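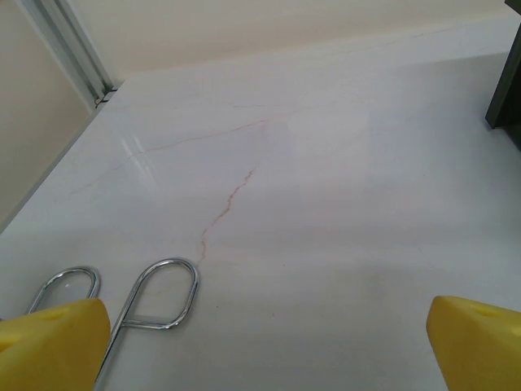

Wrist view, scissors near the left finger.

aranda_b
Started recording block sorting by remote control on 6th February. Two arms, yellow blocks in one compartment, red in the other. I have 159 runs so far and the trained policy still hesitates over the pile. Do I keep recording or change how I drive it?

mingte_f
Change how you drive. If you stop to think over the pile, it learns to stop there too. I threw out my first 20 runs for that.

shivam.u
Disagree. Pauses are fine if you trim them afterward. What hurt me was switching arms in mid-task. Pick a rule for which arm takes which color and stick to it.

mingte_f
Trimming leaves a jump in the joint positions. On my Kondeo setup the arm twitched at every cut.

shivam.u
Then you cut too much. Leave a few steps on each side.

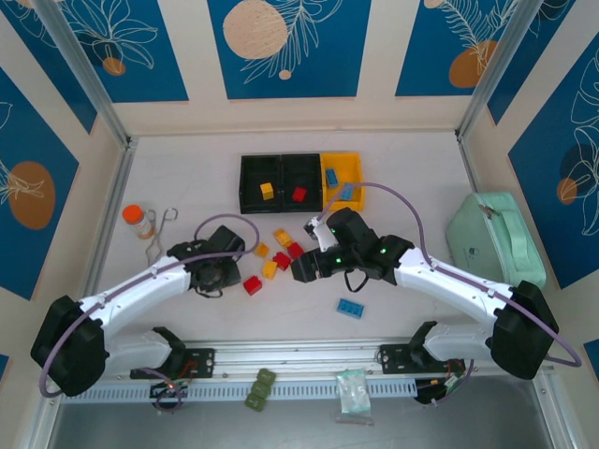 Should the blocks start in the same spots for every run?
Move them between runs, or the policy will memorize positions and miss when a block is an inch off.

rajkumari_j
Has anyone tried moving the arms by hand for this? I get smoother paths that way than with the controllers.

ankity
I have. Smoother, but your hands end up in the overhead video and you can't easily do both arms alone. I went back to remote.

aranda_b
Same problem with hands here. I'll stay remote and try the one-arm-per-color rule.
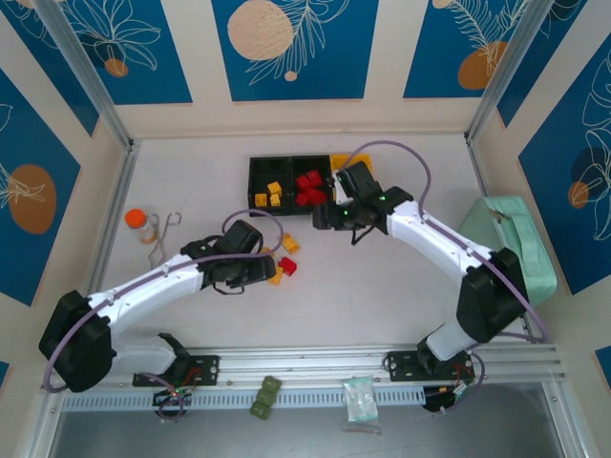

Both arms near the blocks, yellow in the left compartment and red in the right.

mingte_f
I'd still redo the slow ones. 467 clean runs did more for me than 3,000 mixed ones.

aranda_b
OK. Sorting through the old runs tonight, slowest first.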